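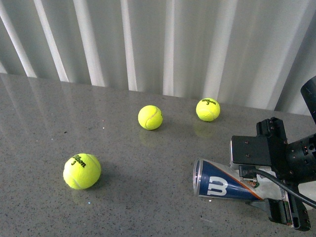 Beathag Shearer wants to know whether tennis balls go dead if they're kept out of the can, and whether putting them back in does any good. She plays twice a week on the courts at Baltmont and goes through a new can every few outings, and she'd love to stretch them a bit. Her husband says the plastic lid keeps the pressure in. Is he right? And does it matter if they spend the summer in the garage?

3 replies · 271 views

Rostislav Polák
Oh, I love this one! The lid won't save them, sorry to your husband. The pressure in a new can is held in by the seal you peel or pull off, and once you hear that hiss it's gone for good. The plastic lid only stops the balls from rolling around and keeps dust off the felt. From then on they lose air slowly through the rubber whether they're in the can, in your bag or on the kitchen counter.

You can still get plenty out of them! I write the date on the can with a marker when I open it, and I keep the newest ones for matches. Older ones are perfect for serving practice. For a quick check, drop an old ball and a fresh one from shoulder height onto something hard (the driveway is great, stone counters make a terrible racket) and watch which one comes up higher. You'll see it right away.

12 people found this helpful

Zoltán Katona
just buy pressureless ones, mine are 4 years old

Bohumila Murín
Rostislav has it right about the lid. On the garage: keep them indoors if you can. Heat and cold swings aren't kind to the rubber, and damp gets into the felt and makes them heavy. A closet shelf is fine.

You can also get screw-top tubes that you pump up, and those do slow things down because they put pressure back around the ball. I've used one since June and I'm so pleased with it! My balls still feel lively after nearly 4 weeks, when before they'd be flat and sad. It won't bring back bald felt, though, so don't bother with the really worn ones. Those go to my sister's dog.

Zoltán, pressureless are great for the ball machine but they feel so stiff on my elbow!

5 people found this helpful · 2 comments · Share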